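## Sorting out the small stuff

Every house has a drawer where knobs go to die. Ours held 102 items when I tipped it out one Saturday, and I could put a name to 19 of them. The rest were kept on the grounds that the moment you bin a thing, you find what it fell off.

My method is dull and it works.

- **Clear some floor.** A table is too small and you will want it back by teatime. Tiles are fine, but small round things roll, so put brown paper down first. It also saves sweeping up the fluff.
- **Use one tray and two bins.** Tip a handful into the tray, never the whole drawer. A raised rim stops things making a run for it.
- **Pick different colours.** Yellow for keeping, red for going. Labels are all very well until you're reading them upside down on your knees.
- **Give each item 11 seconds.** Vandana Ahuja, who put me on to this, allows five, but she has a harder heart and a tidier hall.

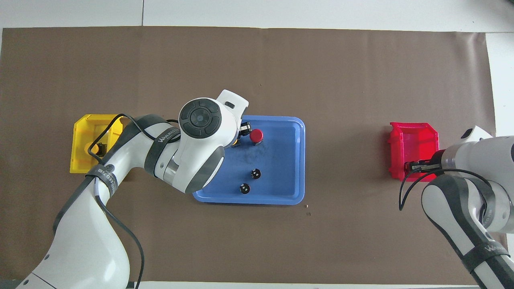
- **Leave the odd ones till last.** Anything you can't identify stays in the tray until the handful is done. Then it gets one more look, and one appeal to the rest of the household.
- **Wipe the tray between handfuls.** Old drawers shed a grey dust that gets on everything, including you.

Ankit Bhatt says to keep a "maybe" bin as well. Ankit has a garage full of maybe bins.

Put the keepers in jars before supper, or they'll be back in the drawer by Monday.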